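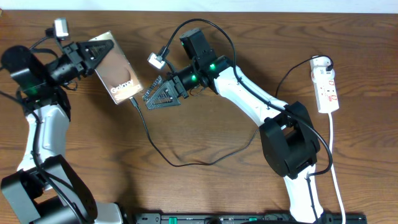
Wood grain is the pattern that shows on the surface of a piece of wood once it has been cut. The word is used in everyday speech for several things at once - the direction in which the fibers run, the lines left by yearly growth, and the general look of a board - and most people who work with wood slide happily from one meaning to another without anyone getting lost.

Origin

A tree in a mild climate adds a new layer of wood under its bark each year. The part laid down in spring is usually lighter and softer, and the part laid down later in the season is darker and more dense. When a trunk is sawn lengthwise these layers show up as stripes, loops, or long pointed arches, depending on how the saw met them. Trees from places without a real winter may show much fainter lines, or none that an ordinary eye can follow.

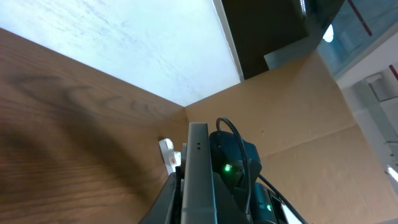 Chie Hamada objected that this account makes too much of the seasons, and that a dry spell in the middle of summer can leave a false ring that looks every bit as convincing as a true one. Her point is a fair one, and it is why people who date old timber like to compare many samples before they settle on a year.

Cuts

The most common cut is plain sawing, in which the log is simply sliced straight through from one side to the other. It wastes little wood and gives the broad, wavy figure that many buyers think of first when they think of a wooden table. Quarter sawing turns the log so that the rings meet the face of the board nearly upright, and the lines come out straight and close together. The Kamata sawmill handbook, a plain little book of 52 pages that is still passed around among hobby sawyers, gives most of its space to this one choice.
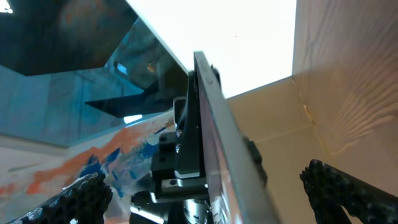

Finish changes the look of grain a good deal. Oil tends to deepen the contrast between light and dark lines, while wax leaves them closer to how they were. A very high gloss can work against the wood, as the eye goes to the reflection first. The smooth, dark plate here, with its faint reddish-brown sheen, gives a fair idea of how a shiny face picks up light, and a heavily polished tabletop does something similar. Many makers settle for a satin finish and are glad they did.

Direction and planing

A plane should be pushed so that its blade rides up the fibers and does not dig under them. Where the grain changes direction, as it often does near a knot, it helps to take very thin shavings and to turn the board around partway.
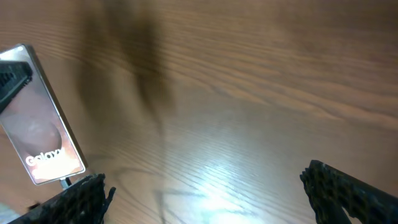

A sharp blade matters even more in such spots, and some workers switch to a scraper altogether, which takes longer but seldom tears the surface.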